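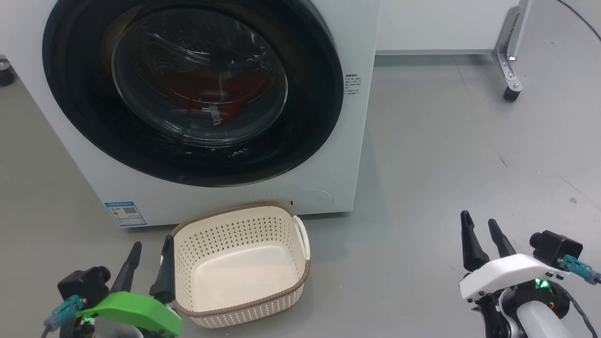
How does a robot take clothes out of a washing machine?

By Dimas Menon
April 28, 2022

Taking a shirt out of the washing machine is easy for you. You open the door, you put your hand in, you pull. You can do it and think about your lunch at the same time. For a robot it is a long and difficult job, and in our workshop in Vesgate we have been building one that can try it.

The workshop is shared. On one side people repair bicycles, and on the other side we have our robot. We named it Jenevska, after the street where we found its first motor. Jenevska has two arms. At the end of each arm there is a gripper, and a gripper has two fingers. You have ten fingers, so you can already see who has the easier life!

Try this at home. Hold your thumb and your first finger straight, like a pair of chopsticks. Keep the other fingers closed. Now pick up a sock from the floor. It works, but you must go slowly, and you must choose a good place to pinch. If you pinch only the floor, you get nothing.

How does it see?

Each gripper has a small camera which sits near the fingers. It moves when the arm moves, so it is like having an eye on your wrist. When the arm goes closer to the clothes, the eye goes closer too. This helps very much when the robot looks into a machine, where it is dark and round.

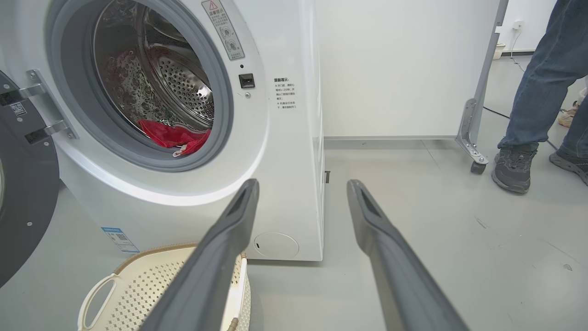
The door is open and the red cloth is in the drum. The laundry basket stands in front.

What makes it hard?

A cup always has the shape of a cup. A cloth is different. Every time you drop it, it makes a new shape, with new folds. The robot can't learn one picture of "cloth" and look for the same picture again. It has to look for parts that stand up a little, where two fingers can close.

The drum is also a problem. Shiny metal works like a mirror, so a red cloth can show itself a second time on the wall of the drum. You know at once which one is real. A robot has to learn it.

Then there is the door. The arm must go in through the round hole without hitting the edge, take the cloth, and come out by the same way. After this it has to find the basket and open its fingers over it. If it opens them too early, the cloth falls on the floor.

How does it learn?

By practice, the same as you learned to tie your shoes. We keep a notebook of all the tries, and the last number in it is 941. Many of these have the word "missed" next to them. My favorite page is from early April, when Jenevska took the cloth well 16 times and then closed its fingers on the air 3 times.

Words to remember

Gripper: the hand of a robot.
Drum: the round metal part inside a washing machine, where the clothes turn.
Joint: a place where an arm can bend. Your elbow is a joint.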